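I met Nusrat Kanagaratnam at her desk at Wasevo, where she runs the rental side of their hand-held gripper kit. It's a two-jaw tool you carry yourself, and I wanted to know who pays for one.

"Small teams, mostly," she told me. "They rent it for 13 days, then call and ask for more!"

Her favorite test is clutter – pens, bottles, tape, whatever is on the table.

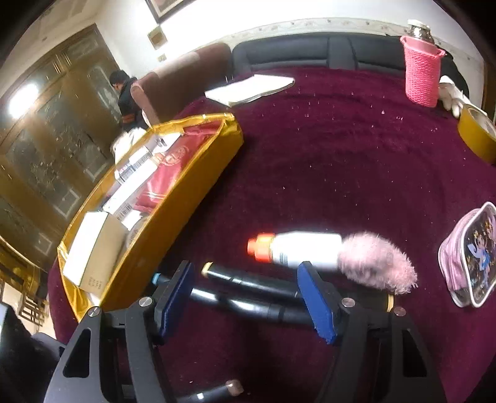

What about the pads?

"Blue ones, and they wear," she said. "We put 2 spare pairs in every case." I liked that. I'd still want a cheaper weekend rate, and she's thinking about it.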